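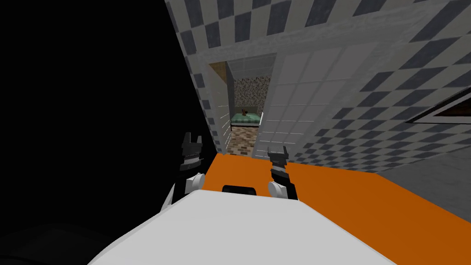

PLEDDALE, May

# Home Warranty Plans: Questions We Keep Getting

Most of the mail we get about home warranties comes from people who have just bought a house in Pleddale or Lostberg and found an offer in the closing packet. The answers below cover the kind of plan sold here. Your contract may differ, and the contract wins over anything on this page, over the brochure, and over whatever the salesperson told you.

## What is a home warranty?

A yearly service contract. You pay a company up front or by the month, and if a covered appliance or system breaks from normal wear, the company sends a contractor. You then pay a fee for the visit.

The word "warranty" does a lot of work in the advertising. A manufacturer's warranty comes with the product and is a promise about how it was made. A home warranty is sold separately, usually by a firm that has never seen your furnace.

## Is it the same as homeowners insurance?

No. Insurance is for sudden events such as a fire, a fallen tree or a burst pipe that soaks the hallway. A home warranty is for things that wear out. A water heater that quits from old age is a warranty matter. The floor it ruined on the way out is an insurance matter, maybe, and you should expect each company to suggest that you call the other one.

## What does a plan cost?

The Flurero plan we were sent for review is priced at $1,218 a year for the full package, with a visit fee of $158. The fee is due each time a contractor comes out, even if the contractor looks at the dishwasher and says it isn't covered.

So two visits in a year bring your total to $1,534. Before you sign, write down what you spent on repairs last year, leaving out paint, gutters and anything else the plan wouldn't touch. Many people can't get the two numbers anywhere near each other.

## But wouldn't one big failure pay for it?

It might. This is the main selling point, and it deserves a careful look at the page headed "Limits of Liability," or whatever your company calls it. Plans commonly put a dollar cap on each item. If the cap on the air conditioner is well below the price of a new one, you are covering the difference yourself, plus the visit fee, plus the premium you already paid.

Caps are often listed far from the coverage chart. Look for them near the back.

## What does "pre-existing condition" mean here?

Trouble that was there before the plan started. Some contracts limit this to problems a person could have found by looking or by switching the thing on. Others are much broader. We dislike the broad version because it lets a company look at a 20-year-old part, notice that it is old, and close the claim.

Keep your inspection report. If it says the heating system ran normally, that page may be the most useful paper you own.

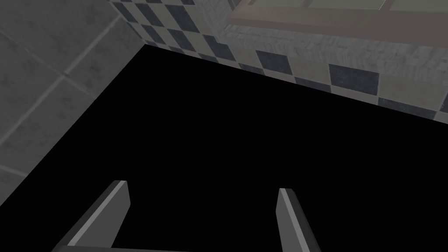
Keep service receipts too, going back as far as you can. Claims get turned down for "lack of maintenance," and the burden of showing otherwise tends to land on the homeowner. A cleaning invoice with a date on it is much better than a good memory.

## Can I pick my own contractor?

Usually not without written approval first. If you hire someone on your own at 9 p.m. because the house is freezing, don't assume you will be paid back. Ask the company what counts as an emergency and get the reply by email. "We prioritize emergencies" is not an answer.

## Is there a waiting period?

Often, if you buy the plan outside of a home sale. Check whether the waiting time is added to the contract or taken out of it. You could be paying for 12 months and getting less.

## The seller is giving me a plan for free. Should I turn it down?

Take it, but read it. Find out whether it renews automatically and whose card would be charged. Also ask whether the seller's plan is the basic one. Buyers in the Villalobos subdivision have written to us after learning that theirs left out the refrigerator, the washer and the dryer.

## How do I cancel?

In writing. Many contracts allow a full refund for a short window and a partial one afterward, minus an administrative fee and minus any claims paid. Call as well if you like, but a phone call leaves you with nothing to show later.

## What would you do with the money?

Put it in a savings account marked for repairs. After six years at the Flurero price, with no visits at all, you would have $7,308 before interest. That won't help someone whose furnace dies in month two, and we don't claim it will - a person with old equipment and no cushion has a real reason to look at a plan. We would still want to see the caps first.

## Are reviews any use?

Only a little. People who have never filed a claim give high marks for a friendly signup, and those tell you nothing. Skip to the reviews from people who had a claim denied and see which clause was quoted. If the same clause keeps coming up, find it in your copy.

## Do you earn anything from these companies?

No. We don't run their ads or take referral fees, and we paid for none of the plans mentioned here.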